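3.2 Storage and Sorting of Chopsticks in Shared Kitchens

Chopsticks were the most frequently handled item in the Rukcombe kitchens and also the one most often returned to the wrong place. Of the 400 put-away events logged across the two sites, 220 involved chopsticks, either alone or together with other utensils. Spoons and ladles were usually hung or laid flat in a drawer. Chopsticks, by contrast, were almost always stored upright in an open container close to the stove, where cooks could reach them without turning away from the pot.

Three storage habits were recorded. In the first, sticks were dropped into the container in whatever order they came off the drying cloth. In the second, they were matched into pairs on the counter and then put away two at a time. In the third, which was seen only at the Londden site, eating chopsticks and the longer cooking chopsticks were kept in separate containers. Households using the first habit spent less time on putting away but more time at the next meal, when pairs had to be found again. The difference was greatest in kitchens where sets of several colors and lengths had been mixed over the years.

Matching was done mainly by the upper, thicker end of the stick. Painted ends, such as the red section of the chopstick in Figure 4, could be told apart at a glance when sticks were stored with the tip down. Plain wooden sticks could not, and participants tended to compare them by length, holding two side by side against the counter. Mottled or worn wood made the comparison slower. Bowed sticks were a further source of delay: participants set them aside, tried them against several partners, and in many cases put them back single.

The direction in which a stick was placed in the container also varied. Under the Trukum coding scheme (Section 2.4), a stick is scored as "tip up" when its narrow end is above the rim and "tip down" otherwise. Tip-up storage was the less common of the two, with around 340 of all sticks coded this way at the first visit. Several participants objected to it on grounds of cleanliness, as the eating end is then touched whenever a stick is taken out. Others preferred it because the narrow ends dry faster in the open air.

Container shape had a smaller effect than expected. Low, wide containers allowed sticks to lean out over the rim and cross one another, but this did not lengthen the search for a pair.

Figure 4. Wooden chopsticks and a yellow plastic container, with a cooking pot behind.
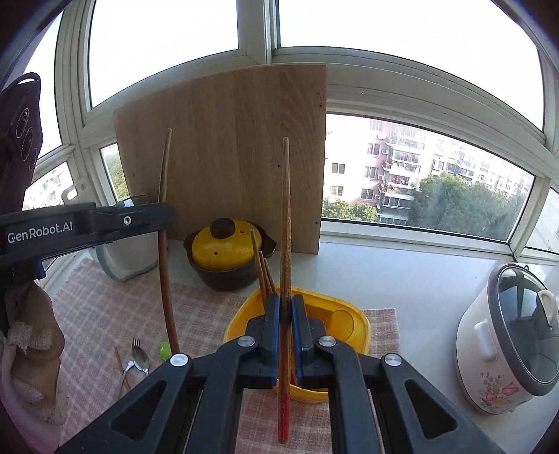
Dow, commenting on a draft of this section, asked whether the search times had been corrected for the number of sticks in each container, and noted that a household with 20 matching pairs has no real search to make, whichever way the sticks are stored.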